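Ticket 482 – Teleoperação: a garra fecha antes de chegar à alça do organizador de bambu 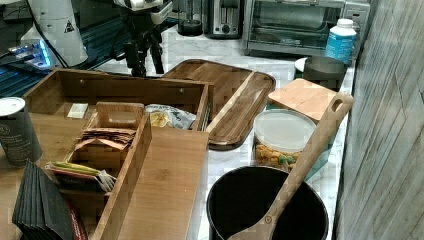 Tempo de leitura: 2 minutos

Aberto em: 2022-08-26
Projeto: Wornwood, tarefa "arrumar a bancada"
Estado: em observação

Problema
Na demonstração por controle remoto, o operador deve levantar o organizador pequeno pela alça recortada do meio e tirá-lo da caixa grande de bambu. A garra começa a fechar quando ainda está acima da alça. Em 13 demonstrações gravadas, o erro apareceu em quase todas. Quando guiamos o braço com a mão, o erro não aparece.

O que já verificámos
– Calibração da garra repetida com o procedimento da Senska. Sem diferença.
– Cabo do comando trocado. Sem diferença.
– Velocidade reduzida para metade. O erro continua, mas é mais fácil de ver.
– Outro objeto: a colher de pau comprida que fica no balde preto. Com ela a garra fecha no momento certo – isto fez-nos pensar que o problema não é mecânico.

Resposta do suporte Busolden
Obrigado pelo relato detalhado. Pedimos o registo do gatilho e a versão do software de comando. Pedimos também que confirmem se o fecho assistido está ligado. Esta função fecha a garra sozinha quando calcula que o objeto está perto, e numa bancada com muitas coisas o cálculo pode falhar. A caixa, o organizador e a tábua de bambu têm tons parecidos.

Atualização nossa
O fecho assistido estava ligado. Ficou assim desde a instalação, em fevereiro, e não sabíamos. No registo vê-se que o comando de fechar sai cerca de 100 milissegundos antes de o operador tocar no gatilho. Desligámos a função e gravámos mais duas demonstrações, as duas sem o erro.

Pendente
– Apagar as gravações com erro do conjunto Lukoševičius, para o robô não aprender o fecho antecipado.
– Repetir a tarefa com os pacotes de chá dentro do organizador e também sem eles.
– Perguntar se é possível desligar a função só para uma tarefa. Para a colher ela era útil.

O ticket fica aberto até terminarmos as novas gravações.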